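Resby Bench: two-arm book handling set

Recordings from the shared workshop at Clistden, release of May. Maintained by Wilma Mackay.

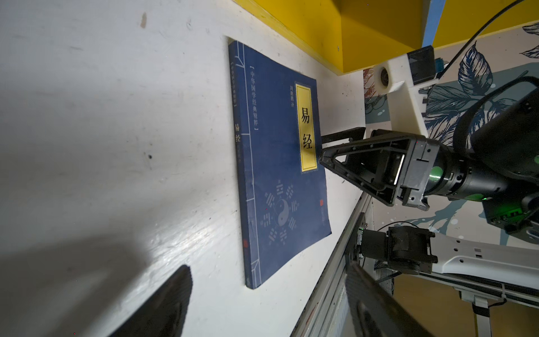 Contents

The set holds 400 episodes of thin paperbacks being handled on a white tabletop by two arms. One of the titles is a Chinese-language edition of the 易经, with a dark navy cover and a yellow title label. Flexible covers were preferred when the books were chosen.

Each episode folder contains the wrist camera streams, joint positions for both arms and a short text label. Total size is 98 GB.

Build

The bench was assembled by members on aluminium extrusion. Gripper fingers follow the Chang pattern, second revision. Drawings are kept in the folder named jamar.

Known limitations

In 19 episodes the left stream starts late. These are listed in late_start.txt and should be left out of training. Lighting was not controlled, and shadows fall across the tabletop. The tabletop is scuffed and was not refinished between sessions.

Use

The recordings may be used for teaching and non-commercial research. Book covers remain the property of their publishers. Corrections should be sent to the maintainer with the episode number.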